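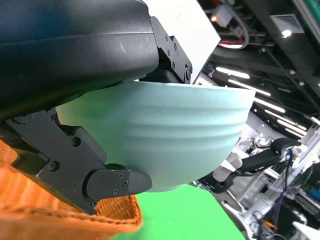 Wrist camera view with a speckled bowl in the gripper.

Ikuditz Wrist-View Grasp Set

Ikuditz is the data behind our tests of Helis, a grasp-state classifier that works from wrist camera images alone. Given one image, Helis says whether the gripper is holding an object, holding it badly, or holding nothing. It does not use force readings or finger position.

Contents

The release has 248 episodes covering 13 household objects. Each episode folder holds the wrist video, the joint log and a label file. Images are stored as recorded and have not been rotated, so the room often appears tilted or sideways. Please keep them that way if you want to compare with our numbers.

Labels

held: object between the fingers and clear of any surface
partial: contact on one side only, or object slipping
empty: nothing between the fingers

Labels were made by hand in Truris and checked by a second person. Where the two disagreed, the episode went to Catarina Paiva, who made the final call. Label files give the start and end of each state in seconds.

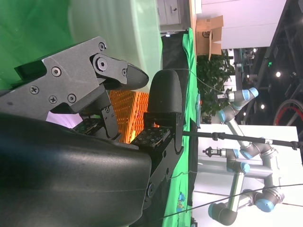 The empty class was harder than we expected. Early versions of Helis often called it held when something bright showed in the gap between the fingers. Adding more open-gripper episodes helped, and 67 of the episodes in this release are there for that purpose.

Split

Episodes are split by object. Two objects appear only in the test set and the other 11 only in training. Do not split by single images - neighboring ones are close to identical and the scores will look too good.

Known problems

Ceiling lights wash out parts of some views. The joint log can lag the video slightly. The older Radu loader still reads the files but ignores the partial label, so use the loader in the tools folder.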